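Frequently Asked Questions - Skelingate Swap and Repair Room

What is the Skelingate Swap and Repair Room?

It is a room on the ground floor of the old Badix building where people in the neighborhood can drop off small household goods, pick up things they need, and use a bench to fix what they already own. There is no charge to come in. You do not have to bring something in order to take something.

When are you open?

The room opens at 2 in the afternoon and closes at 6:30. We are closed for all of August. In May the repair bench is closed while the wiring is redone, but the swap shelves stay open.

Do I need to be a member?

Not for the swap shelves. You need a membership to borrow tools and take them home. It costs $16 for the year and covers everyone at your address. Bring something with your name and address on it, such as a utility bill.

What can I drop off?

Kitchen items, hand tools, craft supplies, toys, games, small lamps, picture frames, hardware and books. Things should be clean and complete. If something is broken but worth fixing, put a note on it that says what is wrong and leave it at the bench, not on the shelves.

What do you not take?

Mattresses, car seats, bike helmets, paint, medicine, anything with a gas engine, and furniture you can't carry in by yourself. We also can't take tube televisions. The county transfer station on Leduneck Road takes those, but call them first because their hours change.

How should I sort small things before I bring them?

Please sort at home if you can. A shopping bag of mixed screws, game pieces and pen caps can take one of us most of an afternoon, and much of it ends up in the trash.

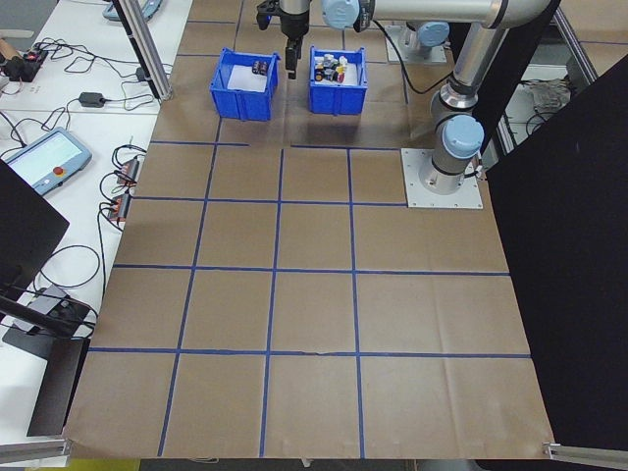
Screws and bolts go in jars, by length if you have the patience. Beads and buttons go in zip bags. Batteries have to come separately, with tape over the ends. For everything else, open bins work well, and two blue plastic ones side by side are plenty for most households - one for what still has to be gone through and one for what is done. A white sheet in the bottom of a bin, like the one on the left, makes dark little parts easier to spot. Don't use bins with lids that snap shut. Ours kept getting stacked and forgotten.

Is there a limit on how much I can take?

Take what you will use. For hardware and craft supplies we ask that you stop at one jar or bag per visit. Teachers can ask for more, and we will set it aside if we have it.

Can I reserve something I saw on the shelf?

No. We tried a hold shelf for a year and most of it was never picked up.

Who does the repairs?

You do, with help. Anas Abou Jaoude runs the bench and can walk you through most lamps, zippers, chairs and small appliances. He does not work on phones or microwaves. If a part has to be ordered, you pay for it and wait for it yourself. Leave your name on the sheet by the door when you arrive, and expect a wait after 4.

How long can I keep a borrowed tool?

Two weeks. You can renew once by phone if no one else has asked for it. The tile saw and the carpet cleaner go out for two days only.

What if I break a tool?

Tell us when you bring it back. Normal wear is on us. If it was dropped or left out in the rain, we will ask you to help with the cost of a replacement.

Where do I park?

On Ogundipe Street. The lot behind the building belongs to the dentist and they do tow. The number 64 bus stops across from the front door.

Can I give money?

Yes. There is a box by the register, or you can mail a check. Rent is $1,575 a month, and donations go to that first.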